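**cellery44:** Anybody refinished an oak top themselves? I got three quotes and the cheapest was $171, so I'm tempted to just sand it in the garage.

**ese_o:** Do it! Start at 120 grit, go easy on the rounded corners. Mine looks like this pale one now, and I love it on gray carpet.

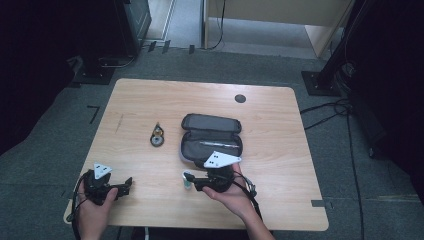 ### Re: sanding oak

**flynnmc:** Gotta disagree, Ese. If it's veneer, 120 will chew right through. Check the edge first, Corey.

**cellery44:** Ugh, how do I tell?

**flynnmc:** Look at whether the grain carries over the edge.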